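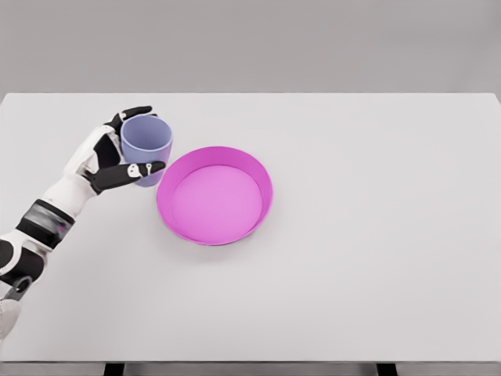
Figure 3. Simulated tabletop with a robotic arm holding a small cup beside a round, shallow bowl.

4.2 Salt, Lemon and the Opinions of Tasters

Every home cook we spoke to had a rule for seasoning hummus, and no two rules agreed. We therefore made one large batch from dried chickpeas, soaked overnight, and divided it into portions of 500 grams. Salt and lemon juice were the only things that changed from portion to portion. Tahini was held constant, over the objections of the second author, Siobhán Flanagan, who feels that tahini should never be held at all.

Tasters at the Mulcahy test kitchen scored each portion for saltiness, brightness and whether they would finish the tub. The scale ran from 0 to 100, and several tasters treated anything under 70 as an insult to the cook. We received 899 usable score sheets. The remainder were lost to olive oil.

Extra lemon raised brightness up to a point, after which the comments turned to furniture polish. More surprising was its effect on salt. Portions with the higher dose of lemon were rated saltier than their salt content would suggest, and tasters who asked for "a pinch more" were often content with a squeeze instead. The effect was weaker in the chilled portions, which scored lower on everything except firmness, a quality that none of our tasters had requested.

Garlic is left to Section 4.3. We had hoped to treat it here, but the July batches were made with cloves of such different strength that the scores tell us more about the grocer than about the hummus.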